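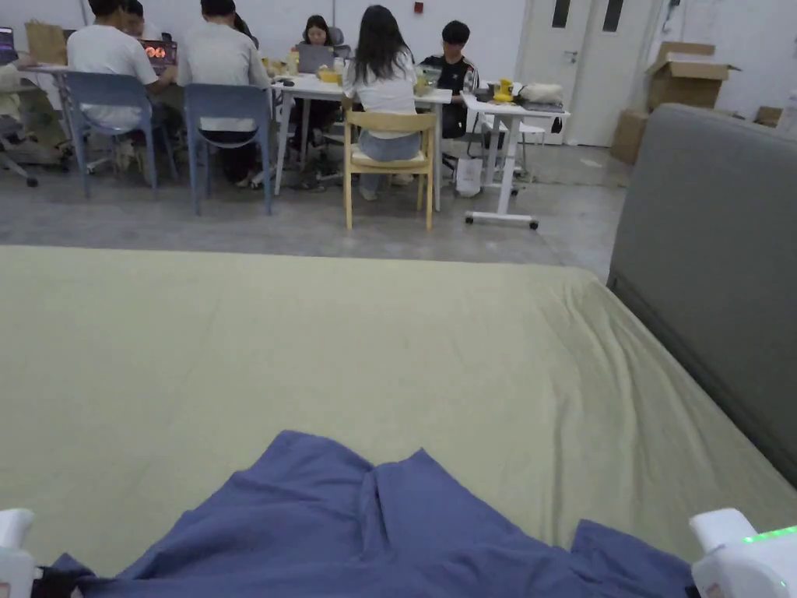
Rokeya Mondal asks if you can still sign up for the Kellholm charity walk without a sponsor page, and whether cash on the day is okay. Yes to both. I've had the same question by email, so I'm putting all the walk info in one thread.

The walk raises money for the Kellholm hospice's home visit program. The nurses drive out to people who want to stay in their own house. The money goes to gas, supplies and paid hours for the night shift.

Sign-up closes Mon 5 October at noon. After that I have to send the final number to the parks office and I can't add names. The walk itself is the Saturday of that week.

You can sign up at the counter at Drendisano any time we're open, or by replying to the email that went out to last year's walkers. If you use the paper form, please print your phone number clearly. I couldn't read several of them last year.

The entry fee is the same as before. Kids under twelve walk free but still need a form, signed by an adult.

You don't need an online page. Paper sponsor sheets are next to the register. Ask people to write what they're giving as a total, not per mile. Per mile sheets took me most of a weekend to add up in July when we did the short one by the lake.

Cash on the day: bring it in an envelope with your name on it and hand it in at the check-in table. Checks are made out to the hospice, not to us. If you make one out to Drendisano we have to give it back to you.

Route. We start at the Boyer Street parking lot, go along the creek path to the old mill, cross the footbridge and come back on the other side. It's flat except for the bit behind the mill. Strollers can do it. Wheelchairs can do it as far as the footbridge, and there's a paved way back from there.

Dogs are fine on a leash. Please keep them on the creek side when you go past the horse field.

We have room for 200 walkers. That's the limit on the permit, and it includes kids. We have never hit it, but forms are coming in faster than they did last fall.

Last year's walk brought in $1,834 after costs. The only costs were the permit and printing. I'd like to beat that and I think we will, as Ovis has offered to match whatever their own staff collect.

For people who don't know them, Ovis is the yarn store two doors down from us. They're also selling knitted hats at the finish, and all of the hat money goes in the pot. If you want a certain color, go in and tell them now.

Drendisano will close at noon on the day of the walk so that all of us can take part. If you have a cake order for that weekend, pick it up before then or ask us to hold it until we open again the next morning. I'll call everyone who already has an order in.

We're doing coffee, rolls and soup at the finish. It's pay what you like. One soup has no meat or dairy in it. Bring your own mug if you can, we ran out of cups last time and had to borrow from the church.

Help still needed: 3 people to stand at the road crossing by the mill, and someone with a truck to bring the folding tables back afterward. You can help and still collect sponsors. Two people at the crossing did that last year and one of them raised more than I did.

Parking on Boyer Street fills up early. There's more at the school, and the gate will be open all day. Please don't park along the creek road, the farm needs to get machinery through.

If it rains we walk. If there's a storm warning we move it back a week and I'll post here by seven in the morning. Your form and your sponsor money carry over, so you don't have to do anything.

T-shirts: no, not this year. The quote came in too high and it would have come out of the donations. There are 42 left from last year in mixed sizes, mostly large. They're free at check-in if you want one.

Sponsor money has to be in by the end of the month. Drop it at the counter and you'll get a receipt. I'll post the total here once the bank has counted it.

Rokeya, I put a form aside for you under the register. Anyone else with a question, reply to this thread and I'll get to it after closing.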